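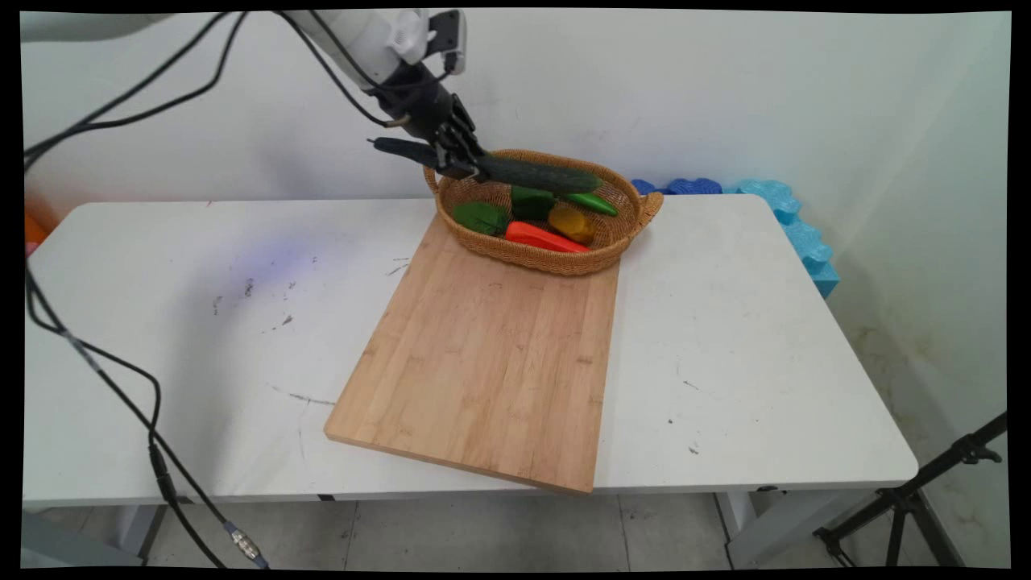

> On 11 July 2020, Ankrah wrote:
>
> Hi all, sorry for the long silence. I've gone through three lots of cucumbers this week and every one of them went soft at the ends before I got to it. Same with the capsicums. I've been keeping the lot in the crisper like my mum did. A friend reckons she leaves hers out in a basket on the bench and they're fine. Is she having me on? And does anyone bother with separating things, or is that fussing? I only shop once a fortnight at the moment so I'd love to get this sorted.

Hi Ankrah, and hi everyone else,

She's not having you on! I've been a basket person for years and I'll bore anyone who stands still long enough about it, so get a cuppa.

First, cucumbers. They really don't love a cold fridge. Mine (a very old Clirker, runs like the South Pole at the back) used to give me those watery, glassy patches after a few days, and I blamed the greengrocer for ages. Then the seal went one January and I had everything out on the bench for a week while I waited on the part, and the cucumbers looked better than they had all summer. So now the long ones go in the basket if I'm going to eat them in the next few days, and if I've bought too many I put the extras in the door of the fridge wrapped in a tea towel, where it's a bit less arctic.

Capsicums I'm less strict about. Green ones sit out happily enough. The red ones are sweeter and riper so they turn quicker, and I try to have them on top or at the front where I'll see them and use them first. Same for the yellow ones. Chillies will go anywhere, honest to goodness, I've found one behind the toaster that had dried beautifully and it went straight into a dal.

The basket itself matters more than you'd think. You want a woven one so the air gets through, and wide and shallow beats tall. I had a deep bucket sort of thing from the Tornmont market and whatever was at the bottom was compost by the time I met it again. Handles are good too, because I carry mine over to the chopping board, do the veg, and carry it back. Don't line it with plastic. A bit of brown paper is okay but change it when it gets damp. And wipe the basket out now and then, crumbs and onion skin get down in the weave and next thing you've got those tiny flies. An old toothbrush does it.

Couple of other things while I'm on a roll:

Don't wash anything before it goes in. I know it's tempting to do the lot when you get home and feel virtuous, but wash it when you're about to cut it.

Keep the cucumbers away from bananas, apples and ripe tomatoes. They give off the gas that yellows cucumbers. I keep fruit in a separate bowl at the other end of the bench, so yes, a bit of fussing is worth it!

Keep the basket off the sunny side. My kitchen gets the afternoon sun in one corner and I lost 800 grams of beautiful capsicums to it, all wrinkled up like an old glove. If it's over 24 degrees inside I give up and use the fridge for everything except the onions, which live in the laundry anyway.

For a fortnightly shop I'd eat in order: cucumbers and salad things the first week, capsicums after that, then carrots and cabbage to limp over the line. Anything looking sad on about day ten gets sliced and pickled. Half vinegar, half water, a spoon of sugar, salt, and a chilli if there's one going spare. Into a jar, into the fridge, good by the next night.

Has anybody tried the Prudbridge seedlings this year, by the way? I was thinking of a couple of the long cucumbers up the back fence once it warms up, but I had mildew last time and I'm a bit gun-shy. Would love to hear from whoever's on the cold side of the hill.

Let us know how the basket goes, Ankrah.

Cheers from a very chilly kitchen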